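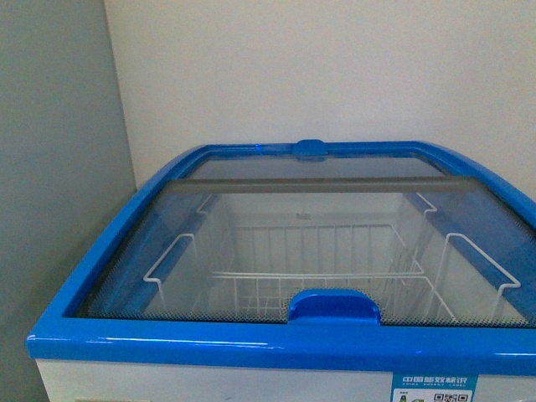

So Joelle and I finally made it to the Tardale dairy open day, and what a lovely morning out! We got there by 7 (yes, really) and there was already a queue up the lane for the cheese room tour. Dima Farah took our group round and let us stir the curds, which is much harder work than it looks. I came home with sore arms, a wedge of the smoked one and four tubs of ice cream. Go for the damson, it's gorgeous. They're doing it again in June.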